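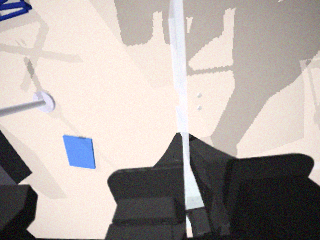 Band notes, June

Quick one this month, I'm writing it on the bus and the battery is on its last legs. Sorry in advance for the spelling.

Pratero first, as that's what everybody keeps asking me about. We're in. The letter came Thursday and we have a slot in the evening show, not the lunchtime one like last year. Field show, 5 minutes plus the march on and march off. They run a clock on you and it's a big ugly red one, right by the judges' tent, so the opener has to lose the second repeat. Trombones, you'll be glad. Trumpets, I know. It goes back in for the fall concert.

There are 70 of us on the list to march. Color guard included, drum line included. If you aren't sure whether you're on the list, look at the sheet on the band room door. If you're on it and you can't come, cross yourself off NOW please, not the night before. The drill is written for that number and every hole shows from the stands. Last year we had a gap in the third row the whole way down Main Street and people's moms are still bringing it up.

Buses. Two of them, leaving from the Bansal school lot at 7:15 in the morning. Not the church lot. The church lot is being repaved and you'll get towed. Equipment truck loads the evening before, from 6 on, and we need strong backs for the sousaphones and the bass drums. Front ensemble people load last and unload first, same as always. Someone bring the ramp. We got to Peltent in April without the ramp and had to hand a marimba down off the tailgate, never again.

Speaking of Peltent. Never wrote that one up properly. Cold, windy, music blowing off the stands, and the PA died halfway through the anthem so the crowd just kept singing and we kept playing and met up somewhere near the end. Loved it. Paid attendance was 1207 according to the program people, which is the most we've played for outdoors. We went on after a pipe band and before the motorcycle display, so the grass was a mess only after us, thank goodness. The flag feature landed — all the tosses, both runs. The drum break was too fast. Drummers know it was too fast. Moving on.

The slow march was the thing people talked about after. I was standing by the snack stand still in my hat and a couple asked me what the tune was, and could they get a recording. They can't, we don't have one, and we should. More on that below if I remember.

Uniforms. The new jackets are at Dodex and they are late. They say the braid was the wrong gold and they're redoing it at no charge. Fine, but that means fittings are now the Sunday before Pratero, starting at 1, in the cafeteria. Come in the shoes you'll march in so they can do the pants at the same time. If your old jacket is still at home, bring it back, even if the zipper is gone. We're lending the decent ones to the junior band and the rest get cut up for patches. Hats stay the same. Plumes get handed out on the day and handed back on the day. I mean it about the plumes.

Black socks. Not navy. Not black with little tacos on them.

Money, short version. The car wash and the bake table together made $540, and that goes straight to the buses. It covers one and a bit of the other. So there's going to be one more thing before we leave, probably a pancake breakfast, if the fire hall says yes. If you can flip a pancake, tell your section leader. If you have a griddle, definitley tell your section leader.

Rehearsals from now till Pratero are Monday and Wednesday, 6:30 to 8:30, outside unless there's lightning. Bring water. A real bottle, with a lid, because the cups end up all over the field and then somebody steps back into one during the block turn. Sunscreen too. Brass, bring a towel or gloves if the metal gets too much for you, we've had complaints. Music off the page by the end of next week. Lyres are for street parades only, I don't want to see one on the field.

We still need to fix:

The company front. It bends. Left side gets ahead at the 40 every single time. Guide center, not left.

The halt at the end of the second number. Feet first, then horns down, then breathe. Half of us are doing it in some other order.

Flag change behind the tubas. The tubas have to hold still for it to work. Tubas.

Exit. We march off till we're past the rope, and then we're off. Waving at your family before the rope is not being off.

Recording, yes, I did remember. The old bandstand in the park is free on weeknights and someone's cousin has decent microphones. Idea is to do the slow march and maybe two others after we get back, no uniforms, lawn chairs, whoever wants to come listen can. No date yet. Reply if you hate the idea, otherwise I'll ask the parks office.

Lost and found from Peltent: one left glove (white, small), a valve oil, a phone charger, one very nice umbrella, a clarinet ligature, and a casserole dish with a blue lid that has been in the truck since then and has been washed, twice. All in the box under the coat hooks. Goes to the thrift store when we leave for Pratero.

New members, two flutes and a cymbal player started last week, say hi and show them where the bathrooms are. We could still use a baritone. We could always use a baritone.

Permission slips for anyone under 18 are due back Wednesday. No slip, no bus, and yes that includes if your mom is driving the truck.

My stop. More next month, results and all, good or bad.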